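Dovska Garment Folding Set: collection rules and good practice

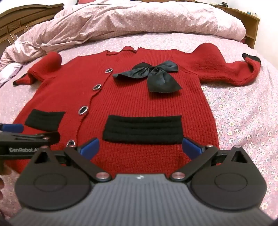 We wrote these rules for everyone who records, checks or trains on the Dovska set, and we have tried to keep them friendly, as most of us learned them the slow way. Each session is one garment on one bed, laid out flat with the front facing up before recording starts. Please think about trim before you think about folds! A red cardigan with rhinestone-rimmed buttons down the placket and a big satin bow on the chest needs a gentler plan than a plain T-shirt, so keep the jaws on the knit itself and never close them on a button, a bow tail or the edge of a pocket.

Session rules
Keep both grippers in hand from the first move to the last, and stop after 40 minutes for a proper rest. Wipe the finger pads between garments. If a jaw snags the yarn, open it fully, lift away, and mark the take "snag" (we do keep those, they are useful). Bedding can stay as it is, rumpled duvet and all.

Checking
Every take is watched by 2 reviewers using the Tonau checklist, and takes under 30 seconds are set aside.

Changes
Monday, January 6, 2020: trim rule added, snag label reworded from the December draft.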